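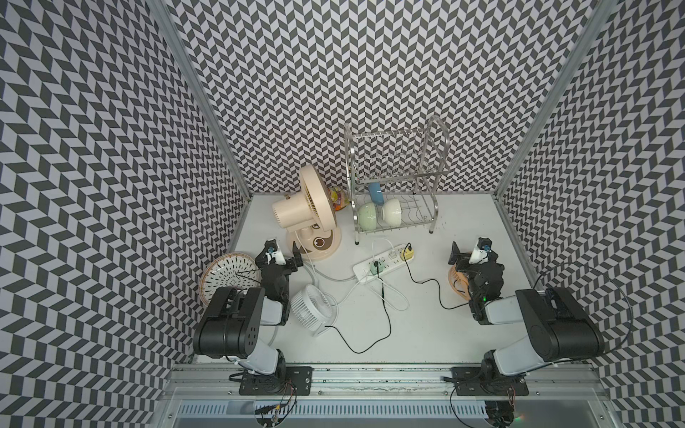

Why is the second green at Griswood still holding water when the ones either side of it drain well?
There's a dark layer of old thatch and fine silt sitting under the surface, and the water stops when it reaches it.

2021-08-27, workshop notes, Griswood greens

Really pleased with this morning! Retno and I had cores out of the second green before the first group came through, and the layer shows up beautifully once you split them lengthways. Good sandy rootzone on top, then the black band, then clean sand again underneath, as if somebody had laid a carpet in the middle. Roots go down to the band and turn sideways. Pushed a knife in and it smells of eggs, so no air getting in there at all.

Ran the infiltration rings on the back left as well. Core taken to 130 mm, ring set over the same spot, filled, timed. Very slow. Then repeated on the practice green and it went through so quickly that Khairul thought the ring was leaking (it wasn't, we reseated it and got the same again). Readings are in the green folder, not the spreadsheet yet.

Sieving this afternoon. Used 200 g of oven-dried material from each depth. The topdressing we've had from Wattimena since June looks lovely, hardly any fines on the bottom pan. The stuff from the black band left a thick grey dust all over everything. Brush the sieves out before using them again, please, the finest one especially – I lost half an hour to a blocked mesh.
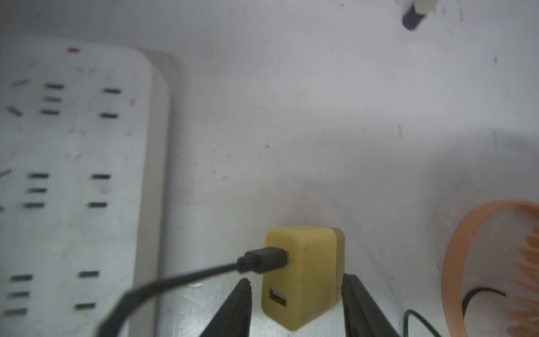
Yellow USB wall charger on the white tabletop.

Mārtiņš rang from Odville. They had the same band in their old putting green and went at it with deep solid tines first, then hollow tines and sand. He says the mistake was filling the holes too late in the day, when the sand had picked up damp and bridged across the top. Good to know before we start. He's sending over his tine settings and I can't wait to compare them with ours.

Plan for the second green, as agreed with Adi:
Hollow tine in 2 directions, close spacing, down through the band.
Clear every core off the surface. No dragging them back in.
Dry sand only, brushed in until the holes are full to the top.
Light roll, then leave the mower off until it has knitted.

Ratih wants the temporary green ready before we touch anything, so that's cutting and a new hole position near the left bunker. The members' match against Fandora is the awkward bit. I'd love to start straight away but she's right that we can't have visitors putting over holes.

Still to sort out: the irrigation head by the back bunker throws short and I think it's been masking how wet the front is. Khairul to swap the nozzle. Spare split core is wrapped in film in the fridge, bottom shelf, labelled. Have a look at it, it's a cracker. Ring test to be repeated on the same marks after the tining, same depth, and no irrigation the night before.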